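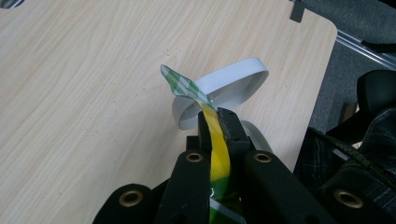

Juvbridge Craft Evenings return to Lockwood Hall with a second room and a longer season

JUVBRIDGE, 2026-04-04

The Juvbridge Craft Evenings, which have kept so many of us happily occupied through the dark months, are coming back to Lockwood Hall this spring, and we are delighted to say that there will be more room for everybody this time. The new season takes in both the main hall and the garden room next door, so that the quieter crafts (bookbinding, paper cutting, hand lettering) can go on in peace while the basket weavers and rug makers chatter away as loudly as they like!

Those who came last November will remember how tightly we were packed in, with elbows in paste pots and one poor soul trying to bind a notebook on the windowsill. It was all very good-humoured, but we did promise to do something about it, and with help from our sponsors at Grarnine, the family-run paper and card merchants on Mill Street, we have been able to take on the garden room for the whole of the season. There are now places for 35 people each evening.

Every evening runs for two hours, with a pause in the middle for tea and whatever cake has turned up. You can come to one session or to all of them, and you are very welcome to stay with the same craft from start to finish or to wander about and try a bit of everything. All the tools are provided, along with enough material to make something small to take home. If you have a half-finished project lurking in a cupboard, do bring that as well, as there is nearly always someone in the room who has met the same problem before.

Kamala Bhat, who started the evenings at her own kitchen table and still looks after the programme, said: "I had a letter over the winter from a lady who came to us to learn basket weaving and has now made one for every grandchild, the dog included. It made my week. People arrive saying they are no good with their hands, and I always tell them to sit down, have a cup of tea and see how they feel in an hour. I can't wait to have them all back, and to have a few new faces too."

Three tutors will be sharing the teaching. Fredy Agudelo returns with his much-loved basket weaving, this time with a gentler starting project for those who found the round base a struggle. Eldana Bogale will be leading bookbinding and paper crafts in the garden room, beginning with a simple sewn notebook and working up to a hard cover. Joining us for the first time is Gervasio Insaurralde, a rug maker who has lately moved his workshop to Bralska Yard and who will be showing how old shirts and bed sheets can be turned into something warm for the bedroom floor.

"I learnt from my aunt, who never threw away so much as a sock," said Gervasio. "Bring me your worst curtains and we will find a use for them."

Children are welcome with a grown-up. Lockwood Hall has level access from the car park and the garden room can be reached without any steps.

Places can be booked at the Lockwood Hall front desk or at the Grarnine shop counter, where printed programmes are also waiting to be picked up. Members of the press who would like to visit an evening, or to speak to any of the tutors, are asked to leave a message at the hall for Siyabonga Swanepoel, press contact for the Juvbridge Craft Evenings.

ENDS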